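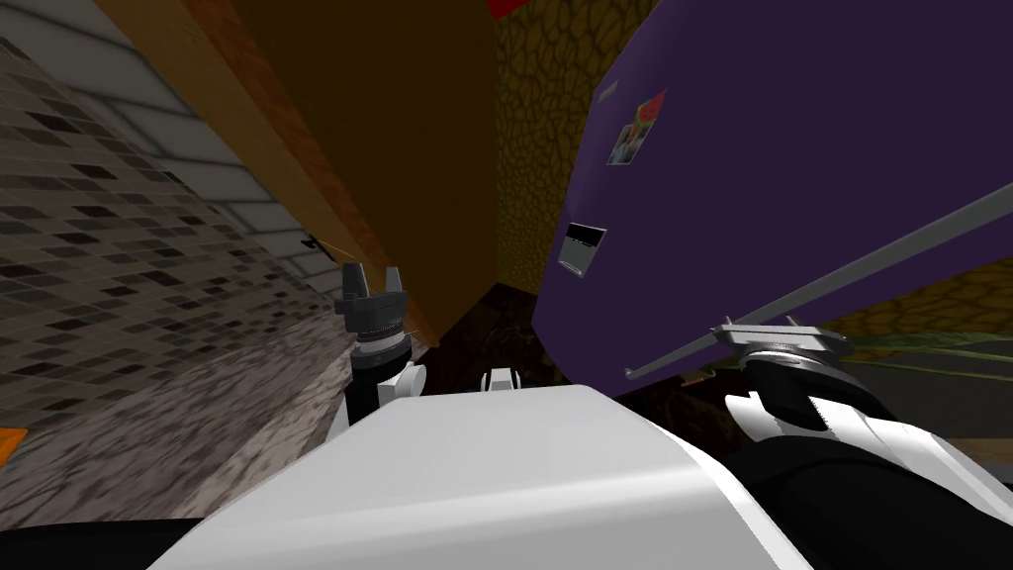

About Kalturby

Kalturby develops planning and control software for two-armed mobile robots. The company was founded by Lindalva Dantas and a small group of engineers who had spent several years writing motion code for warehouse machines and wished to apply it to ordinary rooms. Our head office is in Fullthorpe, and a second engineering team works from Damasceno.

What We Do

Our principal product, Gitier, is a whole-body planner. It takes a task, such as opening a refrigerator or clearing a counter, and works out how the base, the torso and both arms should move together to complete it. Doors and drawers receive particular attention. A handle moves along a fixed path once it has been grasped, and the planner must keep the arm within its limits along the whole of that path while the base turns beneath it.

Gitier is supplied with a controller library, a set of logging tools and a replay viewer, so that customers can examine any run step by step from the robot's own point of view.

How We Work

All development begins in simulation. We maintain 38 simulated homes, most of them with full kitchens, and every change to the planner is tested against 301 household tasks before it is merged. Wall finishes, lighting and appliance colors are varied on purpose so that the perception modules do not come to depend on a single style of room. Results are reviewed by the full engineering staff each Wednesday – failed runs first. Releases are issued in March and again in the fall.

Our People

Kalturby employs 102 people, the majority of them in software. Eleven engineers are assigned to customer support and answer technical questions directly. Ms. Dantas continues to serve as chief executive and leads the planning group.

Working With Us

We license Gitier to robot manufacturers and to university laboratories. Academic licenses are granted for one year and may be renewed. Inquiries regarding licensing, employment or visits should be addressed to the Fullthorpe office.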